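# Lelleda 采购与预算说明（README）

更新：2020-07-20

分享 3　评论 2

先说一句，这份 README 是我写给明年要接手预算的人看的，所以会有点啰嗦，见谅！Lelleda 是我们桌面抓取的那个工位，Widen 是数据整理那边的代号，两边的钱从同一个口子出，表格却分开记（这事我六月份就抱怨过了）。

## 先买什么

我的习惯是先把夹爪和腕部相机定下来，再谈别的。两台机械臂要配同一型号的夹爪，备用指片一起下单，运费能省一次。Tamsin Thibodeaux 坚持线缆要多买一档长度，我一开始嫌贵，后来自己走了一遍线就服了——手腕一转，短线真的不够用。 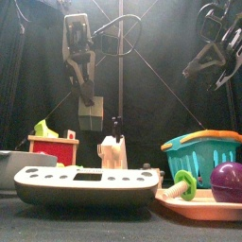
玩具这块反而最容易超支。单价低，大家随手就加购物车，月底一看全是零碎小票。现在统一走 Whitlock 的清单，木头的、塑料的都行，只要大小合适夹爪开口，颜色别太接近就好。带螺纹的木螺丝和塑料螺母记得成套买，单配很难拧得上。

## 几条预算备注

- 背景布、桌面和灯算“场地”，别塞进“耗材”。
- 指片按 12 个月一换来估，用得狠的话自己往上加。
- 备件留 2 套，放 Roster 登记，谁拿谁写名字。
- 相机坏了先报修再买新的，Cletus Escobedo 手里有保修单。

## 还没定的

第三台臂要不要买，我个人倾向于先缓缓。臂本身的报价还好，麻烦的是支架、控制柜和地方，加起来比想象中多不少。要是 Widen 那边明年真的要加量，再把租赁的报价也拉进来比一比吧。

报价单都在 quotes 文件夹，文件名前面带“旧”的已经过期，别照着填！改了数字请在表格最后一列留个名，我每周一会过一遍。

评论 2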